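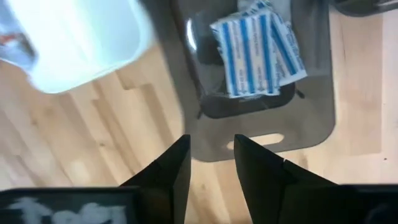 Dilek Duman asked whether the planner could be run without the perception node, using poses typed in by hand. It can, and the flag for that is --static-poses. The rest of this README covers the normal setup, where the wrist camera feeds both.

# kassa-pick

Kassa is the perception and grasp planning package for picking thin, flat, light items out of shallow trays. It was written for small paper-wrapped goods such as adhesive bandages, which overlap, crease easily and give a depth sensor very little to work with. It takes color images from the wrist camera and returns a ranked list of grasps for a two-finger gripper.

Arm control is handled by Roltow, which lives in its own repository. Kassa talks to it over a local socket and does not move anything itself.

## What is in the repository

- kassa/segment: instance masks for stacked packets
- kassa/rank: grasp scoring and collision check against the tray rim
- kassa/bridge: the socket client for Roltow
- tools/replay: runs a recorded episode through the pipeline with no arm attached
- configs: one YAML file per tray type

## Install

Python 3.10 or newer. Clone the repository, make a virtual environment, then run

 pip install -e .
 kassa fetch-weights
 kassa selftest

The self test uses stored images and needs no hardware. If it stops at "bridge", Roltow isn't running, and you can ignore that for offline work.

## Running

 kassa run --config configs/shallow_tray.yaml

Useful options:

- --dry-run prints the grasps and sends nothing
- --top N keeps the N best grasps (default 5)
- --static-poses FILE skips perception
- --finger-mask FILE sets the part of the image to ignore

The finger mask matters more than you would expect. The gripper is always in view of the wrist camera, and black fingers over a dark tray will merge into one segment if the mask is off by a few pixels. Redo it whenever the camera mount is loosened. tools/make_mask walks you through it.

## Data

The model was tuned on 1000 wrist camera images, with 200 more held back for testing. Masks were drawn by hand in Vasetti and exported as PNG. Where one packet covers another, only the visible part is labeled. We tried guessing the hidden outline in April and dropped it, as two people labeling the same stack rarely agreed.

The test split has 29 images with strong glare on the tray wall. They are listed in splits/glare.txt so they can be scored separately. Please report both numbers if you compare against this package.

## Known problems

- Translucent trays. The rim check sometimes takes the table showing through the plastic for open space. Setting rim_margin to 6 mm helps.
- Printed stripes. A sharp stripe near a packet edge can split one mask in two. merge_gap in the config controls how readily they are joined again.
- Handle slots are treated as part of the floor of the tray. No grasp should be planned there, but the segmenter does propose one now and then.
- Full stacks are slow. Planning is capped at 120 candidates per image.

## Changes

December 4, 2025: replay tool reads compressed episodes. Default for merge_gap lowered. Removed the old ROS 1 launch files.

## Comments

Trudeo
Does the 6 mm margin apply to the inner wall or the outer rim? The config comment says one thing and the code looks like the other.

Dilek Duman
Inner wall. The comment in the config is old, I'll fix it.

mhk_
selftest passes but kassa run hangs at "waiting for first frame". Camera works fine in another viewer.

Dilek Duman
Close the other viewer first. Only one process can hold the camera.

mhk_
Yes, that was it. Thanks.

Trudeo
Any plan for suction? We have a vacuum cup on our arm and I'd only need the masks and a surface normal.

Dilek Duman
Masks you can get now with kassa segment --out. No normals yet.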